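Aseo hand-held gripper pair, with Visis teach kit
6 September 2019
By Sille Ingvarsson

Back in stock as of this week. The second run of the Aseo pair has landed and we've put it on the shelf with the Visis teach kit bundled in, so no more ordering the two parts separately. If you're on the waiting list from June your order goes out first, no need to email.

For anyone new to the page - the Aseo is a gripper you hold in your hand and work with your fingers. Do the job yourself, the way you'd want the arm to do it, and the kit logs the motion, the finger opening and the view from the camera on the tool. No arm needed on site. No pendant, no leader arm, no cables across the floor. Later on the same finger geometry goes on your robot and the policy trains on what you showed it.

Two grippers in the case, matched. Black linkage fingers, blue ridged pads. Use one or both. Most customers start with one hand on pick and place and bring in the second once they're comfortable, mainly for holding a carton steady or passing a part across.

Good first task: packing a box. Small household bits, mixed shapes, one open carton. Chargers and adapters are fiddly, bottles want to roll, packets crinkle and shift under you. All of that is useful to have in the recordings. Keep the items close to the carton to begin with and spread them out as you get further along.
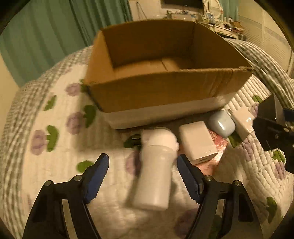

Pads are the soft replaceable type. They slide off the fingertip with a firm pull, don't lever them with a screwdriver please. Spare set in the case, further sets sold by the pair. If the teeth look rounded over or the pad has gone shiny, swap it, and swap both sides at the same time or your grip will pull to one side.

What you get
Two hand-held grippers, left and right
Two wrist straps
Spare pad set
Camera mounts, fitted and aligned before shipping
Visis teach kit licence, one workstation
Fingertip adaptor plate for the robot end (tell us which arm when you order)
Hard case with foam

Not included: cameras, memory cards, the arm. We can quote for cameras if you ask, Baldur Vídalín looks after that side.

Weight is 546 grams a gripper without camera. Fine for short sessions. We suggest stopping at 30 minutes and having a breather, tired hands make sloppy demos and you'll only throw them out afterwards.

Recording tips, from Grethe Thorlacius who does our customer training:

Go slower than feels natural. Not robot-slow, just unhurried.

Close on the object square, then lift. If you miss, open right up and come in again - leave the miss in the log and tag it, the kit has a button for that.

Keep the second gripper where the first one's camera can see it when you're working two-handed. Helps alot with lining up the two tracks.

Ordinary rooms are fine. Patterned cloth, curtains, furniture in the background, all good. Change the surface now and then. A policy taught on one bare bench gets confused the minute you put down a tablecloth.

Long objects can go in end to end between the pads if the opening allows. Gives you a steadier carry than round the middle on some shapes, and the label side stays clear.

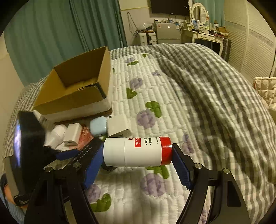 Aseo gripper holding a bottle by its ends, blue pads fitted.

Rozīte users: the export plug-in works with this run, version 27 or later. Older versions read the finger opening backwards, so update before you record anything you care about. Grusano mounts fit without the spacer now.

Price is $1198 the pair including the teach kit. Single grippers on request, but the calibration is done as a pair so we'd sooner sell you both. Freight is extra and depends where you are. Trade accounts welcome, schools and unis ask for the education rate.

Warranty one year on linkages and pins. Pads and straps are wear items and aren't covered. If a pin works loose send the gripper back to us, please don't glue it. Recalibration after a repair is free in the first year and normaly takes us a few days.

Demo units can be borrowed for a week against a deposit. Book through Lærke Bech in sales. Return them in the hard case with the spare pads in it, the foam has a slot for everything.

Colour options: black only for now.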